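The year I stopped buying new furniture

Nov 9, 2025

I used to think second-hand furniture was for students and people with vans. Then my sofa gave up, I looked at the price of a new one, and I went a bit quiet for a day or two.
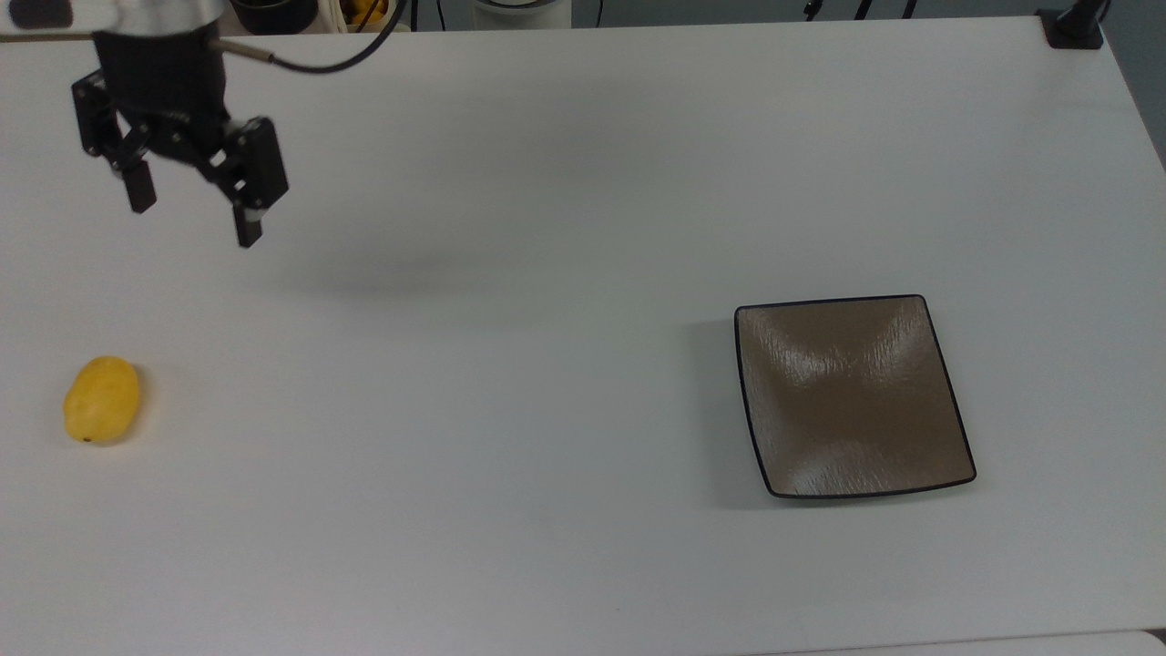 Starting with the sofa

My neighbour Beryl Bunting has been buying at house clearances since before I was born, so I went round with a packet of biscuits and asked her to teach me. She said to sit on everything, and to sit on it for a proper long while. Take a book if you have to! Sellers hate it, but a sofa that feels lovely for ten seconds can have your back in knots by the end of a chapter.

I found mine at Zalar, a great cold barn of a shop out past the ring road where you have to keep your coat on. It was green (very green) and I sat on it through most of a thriller before I handed over any money. Getting it up our stairs took 2 goes, one door off its hinges and a word from my son I didn't know he knew.

The wobbly table years

Tables are where I've come unstuck. I've bought three, and I've kept one. The first had woodworm, which Beryl spotted from the hallway. Look for tiny round holes with a bit of fine dust under them, and if you see the dust, say thank you and go home.

The second was just too big. I'd measured the table and I'd measured the room, but I hadn't thought about chairs, or about people wanting to get out of them. These days I lay newspaper on the floor in the shape of the thing and live with it over a weekend. My husband steps over it very politely.

The one I kept came from Naledi Ngubane, who mends furniture in a unit behind the bakery. She told me to stop sanding everything. Half the pieces people bring her only needed warm soapy water, a soft cloth and some wax, and I'd been going at mine like a woman possessed. I've still got the sander -- it lives under the stairs now, sulking.

What I'd still buy new

Mattresses, always. Pillows too. And I'm wary of old lamps unless somebody who knows about wiring has been over them first.

Everything else is fair game. Since April I've been after a chest of drawers, tall and narrow, for the awkward bit of wall beside the airing cupboard. Zalar had one last week but the bottom drawer stuck, and Beryl wouldn't let me near it. We're going back for another look before Christmas, with a candle stub in my handbag for the runners.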